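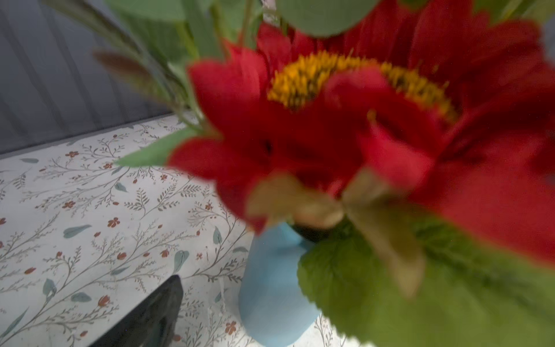
Kunstblumen verstauben doch nur, hat Amparo gemeint, am Telefon, noch bevor ich ihr richtig erzählen konnte, dass ich heute überhaupt etwas in die blaue Vase gestellt habe. Ich hatte das Wort Kunstblumen gar nicht in den Mund genommen! Aber so ist das mit uns beiden, wir reden seit April über nichts anderes als über die Wohnung und was hineingehört, und in ihrem Kopf war sie wohl schon drei Sätze weiter. Sie sagte dann noch, lieber eine einzige Blüte als so ein voller Busch, und die Gräser solle ich weglassen, die machten alles unruhig.

23. Juni 2026

Die Gräser sind drin geblieben. Ich habe sie am Nachmittag einmal herausgenommen, die Vase ans Fenster getragen, wieder zurück, mich hingesetzt, Kaffee getrunken und geguckt, und es fehlte etwas. Die rote Blüte ist so groß und so weich, dass sie allein dasteht wie jemand, der zu früh zum Fest gekommen ist. Mit den zwei bräunlichen Puscheln daneben hat sie Gesellschaft. Mutter hatte in Grarnau auch immer Gräser im Strauß, vom Weg hinter dem Haus, und im Winter standen sie dann noch wochenlang auf der Kommode und bröselten vor sich hin.

Die Vase selbst habe ich ja nun auch schon eine Weile, ich weiß gar nicht, ob ich das hier je aufgeschrieben habe. Zwölf Euro beim Trödler in Zurken, und der Mann wollte erst zwanzig, ließ aber mit sich reden, als ich ihm vom Umzug erzählte (ich habe wohl sehr ausführlich erzählt, hinter mir wurde schon gehustet). Himmelblau, matt, unten rundlich. Eigentlich passt dieses Blau zu gar nichts, was ich besitze, weder zum Sofa noch zu den Vorhängen, und Gonçalo hat beim Auspacken auch erst einmal gefragt, ob die in die Küche soll oder in den Keller. Seit heute gefällt sie sogar ihm. Rot auf Hellblau, hat er gesagt, das sei wie die Fischerboote bei seinem Großvater, und dann hat er sich eine Viertelstunde lang an die Namen der Boote zu erinnern versucht. Eines hieß Cuesta, das zweite fiel ihm beim Abwaschen noch ein und war mir, bis ich das Tagebuch aufgeschlagen hatte, schon wieder entfallen.

Mit dem Grünzeug habe ich mich am längsten aufgehalten. Das große gezackte Blatt habe ich bestimmt fünfmal gedreht, erst hing es nach hinten, dann verdeckte es die Blüte, jetzt liegt es unten rechts und breitet sich aus, wie es will. Oben das breite Blatt hätte ich beinahe abgeschnitten. Es ragt so über die Blüte hinüber, fast wie ein kleines Dach, und ich dachte, das nimmt ihr das Licht und das ganze Rot dazu. Aber im Schatten wird das Rot noch dunkler, beinahe wie Kirschen, und in der Mitte dann dieses Gelborange mit den braunen Tupfen! Das eine Blütenblatt, das sich vorne darüberlegt, habe ich ein paarmal mit dem Finger zurückgestrichen. Es kommt immer wieder. Soll es.

Sonst ein ruhiger Tag. Vormittags die restlichen Bücher eingeräumt, zwei Kisten stehen noch im Flur, und in einer davon war das Puzzle mit den 1.000 Teilen vom Hafen, von dem ich dachte, es sei in der alten Wohnung geblieben. Gonçalo will es im Herbst legen. Die Lampe von Cilley flackert wieder, ich muss den Zettel mit der Garantie suchen, der liegt vermutlich bei den Kochbüchern. Im Treppenhaus roch es nach Erdbeermarmelade, von welcher Tür das kam, habe ich nicht herausgefunden, obwohl ich zweimal unnötig zum Briefkasten gegangen bin.

Am Abend hat Amparo noch einmal angerufen, wegen der Adresse vom Polsterer, und ich habe ihr gestanden, dass die Gräser geblieben sind. Sie hat gelacht und gemeint, dann wolle sie es wenigstens selbst sehen, und ob es am nächsten Wochenende passe. Natürlich passt es - ich habe gleich Kuchen versprochen, ohne nachzudenken, dass die Springform ja noch in einer der Kisten steckt. Sie will eine weiße Blüte mitbringen, nur zum Danebenhalten, wie sie sagt. Ich kenne sie, die wird dann nicht nur danebengehalten.

Morgen die Lampe, die Springform suchen, und Gonçalo nach dem zweiten Boot fragen.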